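Prusomside Neighbors Help > Home and Moving > Furniture

How to know before delivery whether a wardrobe will pass through a narrow hall and a bathroom-side doorway?

Posted March 6, 2026
Viewed 2,574 times

Victor Simiyu

Good evening to all. I rent an apartment in Plirndale, on the second floor, and I would like to buy a used wardrobe from a family in Kimholm. It is the Swai model with two doors, and it is already assembled. The seller told me that it was built in the bedroom where it stands now, and that they never moved it through a door. They can help me load it in a van, but after this I am on my own with one friend.

The way into my bedroom is not simple. First there are 12 stairs with one landing. Then comes the entrance door, then a hall which becomes more narrow after the kitchen, and finally I must turn to the left into the bedroom. The bedroom door opens inward and it touches the radiator before it is completely open, so I lose some centimeters there also.

I measured the wardrobe from the seller's message and I measured the doorway with a tape. By these two numbers it should pass, but with very little space on the sides. What I do not understand is how to calculate the turn. If the wardrobe is longer than the hall is wide, does it mean it is impossible? Or is there a method where I put it at an angle?
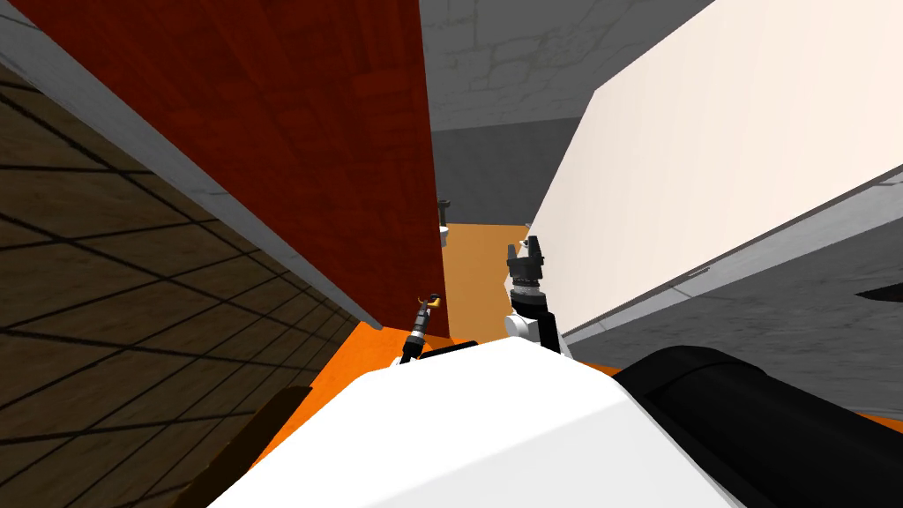

The second thing I would like to ask is about taking it apart. The seller says that the back panel is nailed and glued, and he believes that the wardrobe will become weak if I open it and close it again. I have read opposite opinions. Some people write that you can do it once with no problem, and other people write that this kind of board will crumble at the screw holes.

I must give an answer to the seller in a few days and I do not want to pay for the van if the wardrobe must stay on the landing. My neighbor downstairs would not be happy either. She has a stroller in that place.

Thank you in advance for your patience and for simple words, if possible. I know the metric system well but inches are still difficult for me.

3 answers, sorted by most helpful

marisol_k

Hello Victor, I come from another country also, so I will try to write it the way I would have liked to read it when I was moving here. I have moved a wardrobe, two bookcases and one terrible sofa through a hall like yours, and I made a mistake with the sofa, so please take my advice together with your own measuring.

A long object does not have to be shorter than the width of the hall. It depends on three measures together: the width of the hall, the width of the doorway, and the depth of the object. A deep object turns badly and a thin object turns well, even if it is long. A wardrobe is deep, unfortunately, so this is the measure I would look at before the other ones.

What I do now, before I buy anything large:

1. Measure the narrowest point and write it on paper. The narrowest point is very often not where you think. In my hall it was the place with the baseboard heater. Measure near the floor, at the height of your hip, and as high as you can reach. Old walls are not straight and tiled walls are thicker than the plaster next to them.

2. Measure the doorway from the inside of the frame to the inside of the frame, with the door open as far as it goes. If the door does not open completely, the thickness of the door is part of your obstacle. You can lift the door from the hinges, and I will write about it lower.

3. Ask the seller to measure the wardrobe again, with handles, feet and the little decorative edge on the top. Sellers like to copy the numbers from the catalog page, and the catalog often forgets the handles. Ask for the diagonal of the side too. The diagonal is what you need if you want to lay it down or to stand it up again under the ceiling.

4. Make the footprint from cardboard. Take the depth and the width of the wardrobe, or the depth and the height if you will carry it lying on its back, and cut this rectangle from flattened boxes with tape. Now push this cardboard along the floor through your hall and into the room. Do it slowly. When it touches, mark the place with a pencil. You will understand in ten minutes what I could not understand from a drawing in one evening.
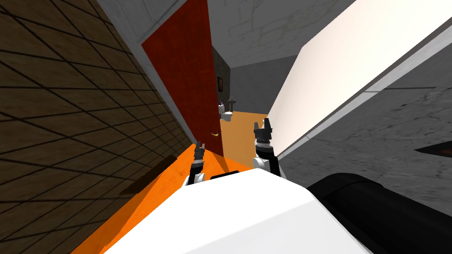 5. Try the cardboard in both directions. Sometimes it passes if you go first past the door and then enter backward, with the far end going into the rest of the hall. It seems wrong but it is the usual trick with sofas and it can work with wardrobes also. For this you need free space in the hall after the door, so measure this as well.

6. Think about the height. If you carry the wardrobe standing, then the turn becomes much easier, as the footprint is smaller. But you must be able to bring it under the frame of the door, and most wardrobes are higher than the door. Then you tilt it toward you, bring the bottom through, and stand it up when it is inside. Here the diagonal and the ceiling decide if you can stand it up. Many people forget the ceiling lamp.

7. Remove the bedroom door. Close it first, put a book under it so the weight is held, tap the hinge pins up with a screwdriver and a small hammer, and lift. Start from the bottom pin. Put the pins in a cup so you do not lose them. In a rental it is permitted in general, but write a short message to your landlord if you are not sure.

About the glue I do not know enough, I leave it for somebody with more experience. I can only say that I would ask the seller for a close picture of the back edge. If you see small nails in a line and no shine of dried glue, it was maybe only nailed.

I hope this is useful. Please tell us how it ended, many people write here and then we never learn what happened.

Comment by Victor Simiyu
Thank you very much, marisol_k. I did not think about the ceiling lamp. Mine is hanging low. I have started with the cardboard and I already have one pencil mark on the wall, a little bit before the turn. Is it better to measure with the skirting board or without?

Comment by marisol_k
With, always with. If it is only screwed you can take it off for the day, but do not count on this when you decide.

benchdog

Furniture board (the pressed kind) can be taken apart once or maybe twice if you are gentle. The cam locks are fine. The danger is wood screws that go directly in the board, like the hinge plates, so leave these where they are and remove only the doors from the plates. Most hinges have a clip for this.

Back panel: if it is in a groove, it slides out after you remove the top or the bottom. If it is nailed, put a wide putty knife between the panel and the side, and work from one corner. Do not pull the nails from the front of the panel, you will tear the paper. If it is glued also, the panel will break. This is not the end of the world. A new sheet of hardboard is cheap and any lumber yard will cut it for you. Measure the old one before you throw it.

When you put it back:
- lay the wardrobe on its face, on a blanket
- measure both diagonals of the back, they must be equal
- only then nail the new panel, starting from the corners

The panel is what holds it square. If you skip the diagonals the doors will hang crooked and you will blame the hinges for years.

If some screw hole is loose, put wood glue with two or three pieces of toothpick in it, let it dry for one night, cut them level and use the same screw again. It holds better than people believe.

Label every part with painter's tape before you open anything. Write "left, inside, top" and so on. Take a bag for the small metal pieces and tape this bag to the biggest panel.

Comment by tova_r
To add something small: an electric screwdriver is too strong for going back in. Put the screw in the hole and turn it backward by hand until you feel a little click, then turn it forward. In this way it finds the old thread.

Comment by Victor Simiyu
The seller sent me the picture of the back. I see nails and I see also something yellow in the corner which is possibly glue. So I think I would need the new sheet.

gus from the hill

just take it in by the window. We did this with a bed. You need ropes and 2 strong people up and 2 down

Comment by marisol_k
Please be careful with this advice. For an assembled wardrobe on the second floor you would need a proper furniture lift, and a permission if it stands on the sidewalk. I would not do it with ropes.

Comment by gus from the hill
it was a small bed, ok

Comment by Victor Simiyu
My window has a bar in the middle, so it is not possible in any case. But thank you for answering.

Update from Victor Simiyu

I finished the test with cardboard. Lying on its back, the wardrobe does not make the turn in either direction. When I enter backward I am missing 8 centimeters, even if the bedroom door is removed. Standing, it would make the turn, but I could not tilt it enough to pass under the frame.

So I have written to the seller that I will take it only if we can open it in his house, with labels, as benchdog explained. He agreed, and he lowered the price a little for the back panel. My friend has a good screwdriver and the two wide putty knives, and we will carry it in flat pieces. I also asked my neighbor to keep the stroller inside for that afternoon and she said yes.

I still have one doubt, if somebody reads this later. The top of the wardrobe has a mirror strip which seems to be held by plastic clips. Do these clips open by sliding, or must they be unscrewed?

Comment by benchdog
Mostly they slide up. Warm them with a hair dryer first if they are old, the plastic gets brittle. Tape over the mirror before you touch it.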